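September
By the Editorial Board, Skelton Shared Workshop Bulletin

The shared workshop has always been judged by what leaves it. Members arrive with a plan, use the machines, and carry home a table or a lamp. Robot projects do not fit this pattern well. They occupy a bench for months, they are taken apart as often as they are put together, and for long periods they produce nothing that can be carried anywhere. It is the view of this bulletin that they deserve their bench all the same, and that the rules under which they are given space should be changed.

The Boro arm is the case most often raised by members who disagree. It was begun as a small build with a budget of 145 dollars for the gripper, not counting the arm itself, and it has held a place in the north bay ever since. Complaints received by the board concern floor space, evening noise, and the use of the good table. The complaint about floor space is fair. The others rest on the belief that a robot which is not moving is a robot that has been abandoned. Anyone who has built one knows that most of the hours go into brackets, fasteners, cable routing, and the slow business of finding out which joint has play in it.

A gripper is a good place to see this. Commercial units are sold at prices that no member should be asked to pay, and they hide their workings behind a cover. A gripper assembled in the workshop must be understood by the person who assembles it. The choice of a flexible band over a rigid finger, for instance, is a real design decision with real costs. A band gives way against an odd shape and forgives a poor approach. It also wears, stretches, and has to be replaced, and its position is harder to predict in software. Members of the Utach group, who favor rigid fingers, have argued their side at length in these pages. The board takes no position on the question and is pleased that it is being argued.

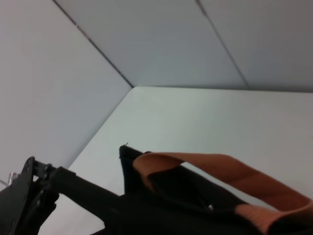

The gripper and its orange-brown band over a pale table-like surface.

The matter of the table should be settled plainly. A flat, plain surface is a working tool for this kind of project, in the same way that a surface plate is a working tool for a machinist. Camera-guided work is easier to set up over a background without clutter, and faults are easier to trace. The present booking rule allows a table for three hours at a time, after which it must be cleared. Such a rule suits glue-ups and sewing. It does not suit a build in which calibration alone may use up most of a session, and in which clearing the table means losing the calibration.

We propose that one table be assigned to robotics for a full term, at a fee of 112 dollars, with the builder required to keep a written log open to all members. The log is the important part. The Jemal project, a sorting arm that was never finished, left behind almost 100 pages of notes on motors, wiring mistakes, and suppliers. Those notes are now consulted more often than several of the manuals on the shelf. A finished machine without a record would have served the membership less well.

There is a limit to this argument. A bench held without work on it should be given up, and the log would make such cases easy to identify. Builders should also accept that powered motion after nine in the evening disturbs the rooms upstairs, and should schedule their test runs accordingly. Neither condition is a heavy one.

The proposal will be put to members at the next general meeting. Written comments may be left at the front desk until then.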